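The planner that learned to wait: a talk with Zoila Carhuamaca

I'd been promised coffee and a quick chat about motion planning. Two hours later I was still on a stool next to the cell, and the coffee was cold.

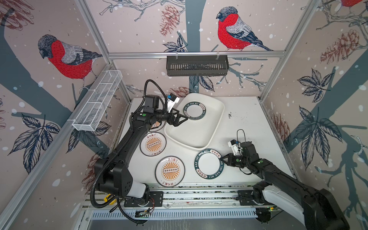
Two arms, one tray

Zoila Carhuamaca writes the control and planning code for the two-arm cell at Bokora, and she talks about it the way other people talk about their garden. The job is to sort plates: green-rimmed ones go in the white tray, the ones with the orange sunburst stay out on the table. Simple, right? I said so, and she laughed at me for quite a while.

"One arm is easy," she said. "Two arms over the same tray is a negotiation. Both of them want the middle of the table, and the middle of the table is small!"

Her first version planned both arms together as one big problem. It made lovely paths and took ages to find them. The current one, which she calls Drarell, plans each arm alone and then lets a scheduler decide who gets to enter the shared space first (there's a little reservation system, a bit like booking a meeting room). If the second arm can't get a slot, it holds its pose and asks again.

"People hate seeing a robot stand still," she told me. "I used to hate it too. Then I looked at the logs and saw that waiting cost us less than replanning did."

What the wrist cameras see

Each arm carries a small camera at the wrist, and I wanted to know what happens when the two disagree about where a plate is. Quite a lot, apparently.

"A plate is a horrible object," Zoila said, very cheerfully. "It's round, so the fit slides around the rim, and it's shiny. And then you have a white plate in a white tray on a white table. The dark green rim saves me. I'd like to thank whoever designed that rim."

Drarell keeps a confidence score for every plate and won't close a gripper on a low one. It takes another look from a new angle first. She set that threshold by hand, after 168 recorded runs and a lot of squinting at plots.

The boring parts

My favorite bit was the tooling. She has a replay viewer named Powell that steps through a run at 1000 samples a second, with planned and measured joint positions laid over each other. She found a nasty bug with it last October: the clocks on the two arm controllers had drifted 19 milliseconds apart, so the scheduler was handing out slots based on slightly old news.

"I blamed the planner for six days," she said. "I rewrote the planner! It was the clocks."

I asked what's next. She wants the arms to hand a plate to each other, and she has a branch for it called Stokevby that she says I'm not allowed to see until it stops scaring her.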